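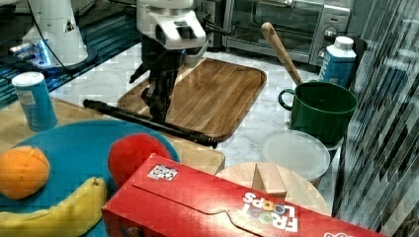
Fig. 7. Worktop cell with gripper above the cutting board, second arm at left.

Support > Tallel worktop arms > Set-up guide > 4. Kitchen chores
Search this manual Go

4.3 Tidying a worktop

This section covers unattended tidying of a domestic worktop. The task is rated Partial: the arms can move most items, but a person must remain within reach of the stop button. Tasks rated Full are listed in 4.1.

1. Confirm that the base light is blue before loading any task.
2. Open Tasks, select Tidy, then select the worktop map saved in section 3.
3. Set the lift limit to 1,000 g. Full cartons are often heavier and should be moved by hand.
4. Set the closing force by item. Use profile 161 for fruit and profile 251 for mugs, cans and wooden boards.
5. Run one pass at half speed. Correct any item the software has labelled wrongly – toy food and real food are often confused.
6. Start the full pass.

Note: A spoon standing in a mug is treated as part of the mug. Take it out first if the two are to be put away separately.

Note: Cereal boxes lying on their side are gripped across the narrow edge. An open box will spill. Close the flap or leave the box out of the map.

Caution: Keep hands off the worktop while either arm is moving. The second arm may start without a visible signal from the first.

Caution: The arms must not be used to empty or load a hot oven. Heat protection for the fingers is not supplied.

4.3.1 Known limits

In the Skundport trials the Tidy task was run 2,040 times on marble and wooden surfaces. Flat lids and thin boards lying flush with the surface caused most of the stops. Wiping, drying and stacking of plates are not supported in this release. Ferhat Karakaya maintains the list of failed grips; send log files to him through the Report page, with the map attached.

Go to 4.4 for cleaning the fingers.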